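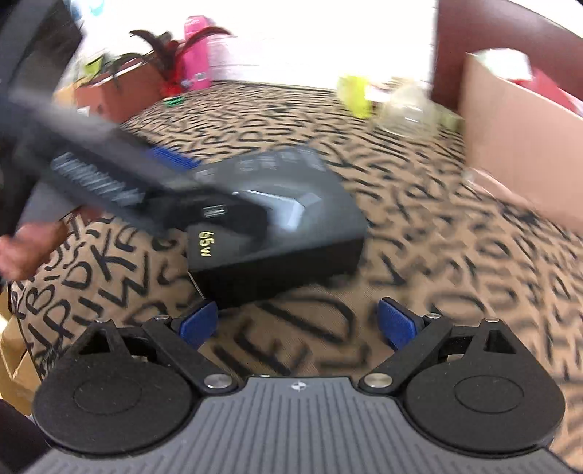 Sobia Abbasi wanted the review by noon. It was ten past eleven and I had one line. The line was "The Pravero pair arrives in a box."

Deleted it.

Akgate pays by the piece, not the hour, which is why I do them the way I do them. Badly, fast, with tea. She'd rung at nine. Did I still have the grippers? Yes. Had I used them? Yes, loads. Lie. I'd had them out of the foam once, squeezed them at the cat, put them back.

So. Coat off, phone face down, kit out.

Pravero hire them as a pair, 31 days for 305 pounds, delivery on top if you live anywhere past Dukirbridge. I live past Dukirbridge. You squeeze, the fingers close, the thing records what you did, and later on some robot arm is meant to do it too. Packing and sorting mostly. The booklet runs to 60 pages and I read the ones with drawings.

First go, rubbish. Held them like garden shears. Knocked everything I reached for and swore, then remembered it might be keeping the sound. Was it keeping the sound? Page not found. Carried on swearing but quieter.

Second go better. You have to slow down, that's the trick of it, and slow is not a thing I had any of. Twenty to twelve. Message from Sobia, just a question mark. Typed "nearly!!" with my thumb and got teh left one back on.

I thought about Mum then, for no reason. She packed parcels for a living, and her hands went so quick you'd only see the tape. Never looked down. She talked to you the whole time, about your shoes, your marks, had you eaten. I wondered what one of these would have made of her. Whether you'd watch it back and see the bit where she turned a thing over to check it, which she did every time, even if she'd checked it already. And some arm in a shed learning that. Turning everything over.

Wrote that down. Crossed it out. Akgate does not want my mother. 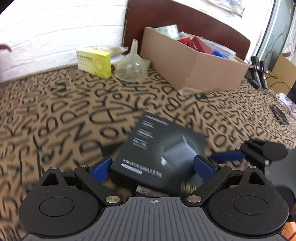 The pads are what you're paying for, whatever the leaflet says about software. Blue, a bit of grip to them, and they forgive you. I came at things too high and too far left all morning and mostly got away with it. Small soft stuff is harder and I'd not promise anything about it. The flat black box was the one I kept going back to, a pad at either side and the barcode sticker towards me, tilted over all those letters on the cloth. I kept trying to read words in them. D, O, N. Done? No E where I wanted one. Fair enough.

Eight minutes. Wrote it standing up.

Good points, I put. Light enough. Simple enough. Nice wide opening. Bad points, the booklet, the price if you're one person with a kitchen, and no left-handed notes at all. Compared it with the Gautam set I did in May, which was cheaper and which pinched. Gave it 3 out of five. Changed it to four. Changed it back.

Then I had a minute and a half left over and did a stupid thing. Put the mother bit back in. The whole lot, shoes and tape and turning over. No time to make it good. Sent it.

Sobia rang at five past. I let it go four rings.

"It's over length," she said.

"I know."

"The scoring's mean."

"It's what I'd give it."

Typing at her end. I could hear the kettle in her office, or a printer, somthing building up.

"Who's the woman with the tape?"

"My mum."

"Right." More typing. "I'm cutting the booklet. Have you still got them out?"

I looked at my hand. The left one was still on it, fingers open.

"Yes," I said.

"Hang on to them for the week, then. I might want another page."

She rang off. I put the kettle on with the right hand, got the mug down with the other. Took three goes – but I got it.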